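로봇 팔로 양동이 들어 옮기기, 집안일에 쓸 수준이 되려면 얼마나 걸릴까요?

가정 자동화 > 로봇 팔 게시판
작성자: 사미나 유수프자이 (Samina Yousafzai)
2026년 5월 2일

반려동물 사료와 부엌 정리를 대신할 로봇 팔을 검토하고 있습니다. 실물을 사기 전에 Quintela 시뮬레이터에서 탁자 위 작업부터 돌려 보는 중입니다. 과제는 단순합니다. 내용물이 든 작은 양동이를 손잡이로 집어 들고, 쏟지 않은 채 탁자 반대쪽에 내려놓는 것입니다. 탁자에는 일부러 관계없는 물건을 같이 두었습니다. 빈 탁자에서만 되는 동작은 실제 집에서 의미가 없다고 봅니다.
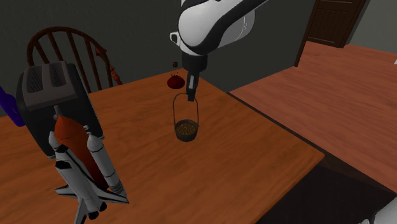

제어기는 Kullix에서 배포하는 기본 정책에 시연 데이터 176건을 더해 미세 조정했습니다. 4월부터 지금까지 얻은 결과는 이렇습니다. 물체의 대략적인 위치를 찾아 그 위로 접근하는 단계는 안정적입니다. 문제는 그다음입니다. 손잡이가 가느다란 철사형이라 깊이 추정값이 프레임마다 흔들리고, 손가락이 손잡이를 한쪽으로 밀어 버리는 경우가 많습니다. 일단 제대로 물린 뒤에도 들어 올리는 순간 양동이가 흔들립니다.

궁금한 점은 두 가지입니다. 첫째, 이 정도 작업이 시뮬레이션에서 안정되면 실제 부엌에서도 쓸 만하다고 판단해도 되는지요. 둘째, 손잡이 대신 통의 테두리를 잡도록 과제를 바꾸는 편이 나은지요. 그리퍼는 평행형 두 손가락이고 손목에 힘 센서는 없습니다.

납땜하는곰

아직 안 됩니다. 저도 로봇 팔로 설거지감 옮기는 것까지 해 봤는데 결국 손으로 합니다. 로봇 청소기 정도가 현실적인 한계라고 생각합니다. 사료는 타이머 달린 급여기 사세요. 훨씬 쌉니다.

라인정비11년

소형 부품 조립 라인에서 피킹 셀을 관리합니다. 가정용은 아니지만 겹치는 부분이 있어 적습니다.

첫 번째 질문부터. 시뮬레이션에서 안정된다는 말은 기준이 있어야 의미가 있습니다. 저희 현장에서는 새 품목을 올릴 때 시뮬레이션에서 2,000회를 연속으로 돌리고, 실패를 원인별로 분류한 다음에야 실기로 넘깁니다. 실기에서는 다시 3,000회 가까이 돌립니다. 그렇게 해도 조명을 바꾸거나 부품 상자 공급사가 바뀌면 파지 실패가 다시 나옵니다. 공장은 환경을 고정할 수 있으니 그걸로 버팁니다. 부엌은 고정이 안 됩니다. 물건 위치도 매일 다르고 바닥에 고양이가 지나갑니다. 그래서 제 대답은, 시뮬레이션 성공률은 가능성을 걸러 내는 용도로만 쓰고 사용 여부 판단에는 쓰지 말라는 쪽입니다.

알갱이 내용물은 시뮬레이션이 특히 약합니다. 계산량 때문에 내용물을 한 덩어리의 강체로 처리하는 설정이 흔한데, 그러면 통을 기울여도 쏟아지지 않고 무게중심도 안 움직입니다. 쏟지 않고 옮겼다는 결과가 나와도 실제로는 아무것도 검증하지 않은 셈이 됩니다. 설정 파일에서 내용물이 입자인지 고정 메시인지 먼저 확인하십시오.

철사 손잡이는 현장에서도 골칫거리입니다. Rasent 깊이 카메라를 쓸 때 가는 금속선은 점군에서 통째로 빠지는 일이 잦았습니다. 해결은 셋 중 하나였습니다. 손잡이에 폭이 넓은 그립을 씌우거나, 컬러 영상에서 선을 따로 검출하거나, 손잡이를 포기하는 것입니다. 비용은 첫 번째가 제일 적게 듭니다.

Dister사용자모임_운영

위 답변에 대체로 동의하고, 두 번째 질문인 손잡이와 테두리 문제만 보충합니다.
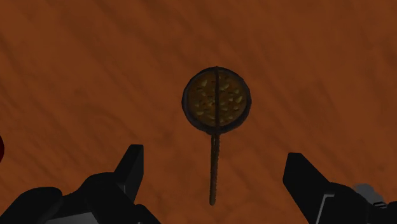
파지점을 고르는 기준은 물체의 이름보다 접근 방향과 손가락 간격입니다. 손잡이가 있으면 무조건 손잡이를 잡게 하는 규칙을 많이 쓰는데, 손잡이가 어느 쪽으로 뻗어 있는지에 따라 결과가 완전히 달라집니다. 바로 위에서 내려다본 구도에서 손잡이가 양쪽 손가락 사이의 열린 공간에 들어와 있으면 좌우 정렬은 쉬운 편입니다. 남는 문제는 무게입니다. 내용물이 테두리 가까이까지 찬 둥근 용기를 긴 손잡이 끝에서 잡으면 용기 쪽으로 토크가 걸리고, 두 손가락의 마찰만으로는 회전을 막기 어렵습니다. 이런 경우에는 손잡이 끝보다 용기에 가까운 쪽을 잡으십시오.

반대로 위로 선 아치형 손잡이는 무게중심이 파지점 바로 아래로 오기 때문에 들고 나면 유리합니다. 대신 진자처럼 흔들립니다. 질문자께서 적으신 증상이 이것입니다. 상승 초반의 가속도를 낮추고, 들어 올린 직후 잠깐 정지하는 구간을 넣어 보십시오. 수평 이동을 바로 이어 붙이면 진폭이 커집니다.

테두리를 잡는 방식은 흔들림이 적습니다. 단점은 손가락 하나가 통 안쪽으로 들어간다는 것입니다. 내용물이 많으면 손가락이 파묻히고, 음식이라면 위생 문제도 생깁니다. 힘 센서가 없다면 모터 전류로 접촉을 추정해야 하는데, 알갱이에 닿은 것과 벽에 닿은 것을 구분하기가 쉽지 않습니다.

제 의견으로는 손잡이 파지를 유지하되 시연 데이터를 손잡이 각도별로 나누어 다시 모으는 편이 낫습니다. 176건이 전부 비슷한 각도라면 더 모아도 개선 폭이 작습니다.

사미나 유수프자이의 댓글

두 분 답변 감사합니다. 설정을 확인해 보니 내용물이 고정 메시로 잡혀 있었습니다. 입자로 바꾸니 계산 속도가 많이 떨어져서 우선 입자 크기를 키워 돌리고 있습니다. 상승 후 정지 구간도 넣었습니다. 각도별 시연은 아직 모으지 못했습니다.

라인정비11년의 댓글

입자를 키우면 쏟아지는 양이 실제와 달라집니다. 양은 보지 말고 쏟아졌는지 여부만 기록하세요.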